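## 4. Setting up the table and recording a tidy-up run

Right, if you've got this far then the arm is bolted down, both cameras show up in the recorder and you've done the homing in section 3. If you skipped the homing, go back and do it now. I'll wait!

This section covers the way I record demonstrations for the Henduva method, where the arm learns to put things away by copying runs that a person has driven by hand. Chantal Girard wrote the first version of these steps for the Pokville bench and I've been scribbling on them ever since, so if something reads oddly it's probably my fault and not hers.

### 4.1 Before you start

You'll need the toy kitchen box, the hand controller, and a clear half hour when no one is going to lean on the table. One task takes 100 runs for a first training round. We tried 42 once when we were in a hurry and the policy went for the plate every single time, whatever we asked for (Edmund Zawadzka still brings this up).

1. Wipe the table with a dry cloth. The wrist camera picks up crumbs, and the model is more than happy to learn about crumbs.
2. Tip out the toys and spread them by hand. Don't line them up. Let a few touch or overlap, as they would in a real kitchen.
3. Check that the emergency stop is where your free hand can find it without looking. Press it, make sure the arm goes limp, then twist to release.
4. Open the recorder and choose **New session**. Type the task as a plain sentence, such as "put the orange slice in the blue bowl". Please no codes, we have a whole folder from November called `t7b_new` and I still don't know what's in it.
5. Bring up both views side by side and have a proper look before you record anything. 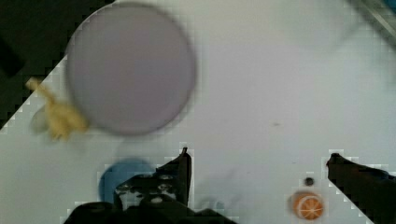
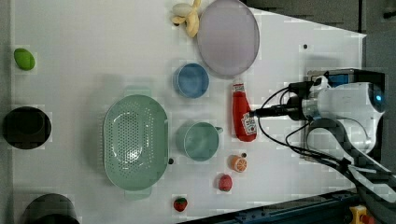
*Wrist view first, then the overhead view.*

The two views do different jobs. The overhead one tells the policy where everything is on the table, and the wrist one is for the last bit of the reach, when the fingers are nearly there and a centimetre starts to matter. You want the fingers showing in the wrist view the whole time. If they aren't, the mount has slipped, and you'll need to loosen it, nudge it back and run the short calibration again (section 3.6).

> **Note:** The wrist camera has a fixed focus and blur is normal. I spent an entire afternoon fiddling with the lens before Chantal told me to leave it alone. We trained once with nice crisp pictures and once with soft ones, and the results were close enough that I stopped worrying.

### 4.2 Recording a run

1. Drive the arm to its rest pose with the **Home** button.
2. Press **Record** and wait for the beep. Anything you do before the beep is lost.
3. Move towards the toy at a steady pace. Slow is fine, but stopping halfway to think is not, as the arm will learn to stop halfway too.
4. Open the fingers early, well before you're over the toy.
5. Close, lift, carry, let go. Then back off a little before you press **Stop**.
6. Mark the run **Keep** or **Bin**. If you fumbled the grasp but got it on the second go, keep it! Those runs are gold, and the Spahić score (section 6) went up for us once we stopped throwing them away.
7. Shuffle the toys and go again. Every ten runs or so, swap a couple of things in and out of the box as well.

> **Caution:** Keep your hands off the table from the beep until you've pressed **Stop**. The arm isn't terribly strong, but the fingers do pinch, and a sleeve in the overhead view spoils the run anyway.

> **Caution:** Watch the cables when you reach across to the far corner. If the elbow starts tugging at them, stop, go home and come at the toy from the other side.

### 4.3 Sending the runs off to train

Plug in the drive, choose **Export** and pick the Watine format. The old format still appears in the menu and still drops the wrist view without telling you, so do check the name twice.

Training is set to 3,000 steps by default and I'd leave it there for your first go. Afterwards, do another 100 trials with the policy driving and write down what happened in each, including the silly ones. "Picked up the wrong fruit" and "picked up nothing" are different problems with different fixes, and both are in the table in section 5.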